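Reviews > Grippers & Small Arms

Search this site... Go

Tostari Soft Gripper Kit, two months on the bench

I bought the Tostari kit in October for our small teaching kitchen, where we try to let an arm do the dull moving of food from one place to another. The price was 1020 dollars with the pump, the hoses and one set of fingers. A second set is 60 dollars, and you will want it.

Mounting was easy. The plate has 8 holes and fits our old arm without an adapter, and I was finished before lunch. The manual is less good. It explains the air pressure on page 12, after it has already asked you to close the fingers, so please read it first to the end.

What I like most is how the fingers treat soft things. We work with a tomato, a bun in a wicker basket, a black tray and a gray plate, and the usual job is to bring the food to the plate. With my former gripper, a hard one from Sinmont, I had always a mark on the tomato skin. With the Tostari I found no marks at the low pressure setting. The bun is also fine, but the arm must come down straight from the top, otherwise one finger touches the rim of the basket and the whole grip goes crooked.

Shiny surfaces are a weaker point. The small camera that comes in the box sometimes takes the reflection of the tomato in the tray for a part of the tomato, and then the fingers go too low. I solved this by typing the tray height by hand in the software. It works, but for this money I expected that the program asks me for it during setup.

The pump is loud. Marloes Verstraete, who shares the room with me in the afternoon, has moved her desk. The hoses are also rather short, and if your arm turns far to the left you must buy the longer ones.

Support answered me the same day, two times, in a friendly way. I would buy the kit again for fruit and bread. For flat things such as plates I keep the Sinmont.
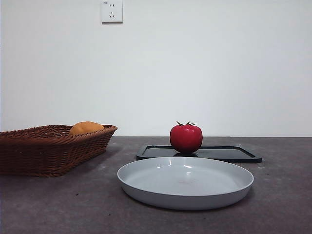 Wanda Gallagher: The longer hoses helped me with the noise too, because I could put the pump in the next room. Does the typed tray height stay saved after an update? Mine went back to zero and I had to enter it again.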